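# The Small Black Box Has Its Day

Tươi Vi keeps the good ones on the top shelf. They are the boxes with lids that drop shut on their own, slowly, pushing the air out with a little sigh, and she will stop in the middle of a sentence to let you hear one do it. I heard four. I would have happily stayed for more!

I had gone to Prutby, the packaging workshop she shares with Driss Ait Ali, to write about gift boxes, and I came home with a notebook full of black ones. Small, rectangular, made to hold something you could close your hand around: a pen, a watch strap, a set of drill bits, a bar of very dark chocolate. The workshop's sample library holds 345 boxes at the moment, and the black section has outgrown its shelf twice.

"People think black is the easy choice," Driss told me. "Then they put a thumb on it."

He's right about the thumb. Black board shows fingerprints, dust, scuffed corners, and the pale line of bare paper where a fold has cracked. The workshop tests every sheet by folding it both ways along the grain, rubbing it with a dry cotton cloth and then leaving it in a coat pocket with a bunch of keys for a day. The coat is Siham El-Sayed's and it has become quite heavy. (She does the cutting and most of the gluing, and she has strong feelings about corners, which I'll come to.)

## Letting the light in

What really got me was the windows. A window in a box lid sounds like the plainest thing in the world, a rectangle cut out of another rectangle, with something clear stuck behind it. But the width of the border changes everything. With a thin border, the box looks like a display case. Make it wide and you find yourself leaning in, trying to see what's at the back.

Then there's the film. Pulled tight, it almost vanishes, and the eye goes straight through to the thing inside. Leave it a bit slack and it catches every lamp in the room, so the top of the box goes bright and restless and you can hardly see in at all. Most packaging people would call that a fault. Tươi loves it. She went through a whole winter of crinkling film on purpose, scrunching it by hand, flattening it, sticking it down and taking the box over to the window to see what it did. One of those experiments ended up as the lid for a run of tea tins' outer boxes for Kamel, and she still talks about that December as the best month she has had at work.

Siham prefers her film smooth. They have agreed to disagree, and the sample shelves have both.

About those corners. A beveled edge takes the hard line off a black box and gives the light somewhere to land, so the sides seem thinner than they are. To get one in board you have to score a second line very close to the first, and if the two lines wander even slightly, the corner won't meet. Siham cuts hers by hand for first samples. I watched her do one in 43 seconds, talking the whole time about her sister's new kitchen, and the corner met.

## The case for a big, bare table

I asked what I should buy if I wanted to try any of it at home, expecting a list of knives. Driss said a white table. As big as you can fit, and keep it clear.

His reasoning is wonderful and simple. On a brown bench, surrounded by tape and rulers, a black box is a dark lump. Put it down by itself on white and you see its outline at once, any lean in the walls, any bow in the lid. Turn it a little off square and you get two sides and the top together. The surface can be anything, he said, even a door on trestles with a coat of paint.
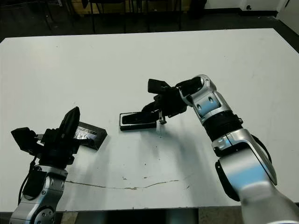 Small, dark and shiny on top, on a big white table.
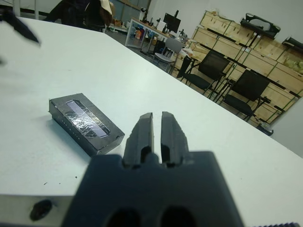
I tried it the following weekend with an old cutlery box of my mother's and the kitchen table, cleared right down to the paint, and I was still there an hour later, turning the thing a few degrees at a time. The lid leans to the left. I have owned it for years and never noticed.

Nawal Tazi, who buys for the stationery shop Plondmont, does something similar before she orders anything. She sets the sample down, walks away, makes a coffee and comes back from the other side of the room. If she wants to pick it up before she's halfway across, it goes on the order. Her last order was 74 boxes, all black, with narrow windows and no lettering whatsoever, and she chose them from the doorway.

If you're starting out, Siham suggests taking apart a box you already like. Work a dull butter knife under the glue flaps, flatten the whole thing and trace it onto cheap card. Cut your window before you fold. Stick the film down from the middle of each side and work toward the corners, and do make two, one smooth and one crinkled, so you can pick your side in the argument.

Tươi has moved on to hinges. There was a strip of bookbinding cloth on her desk when I left, folded over and over in the same place, and she was counting under her breath.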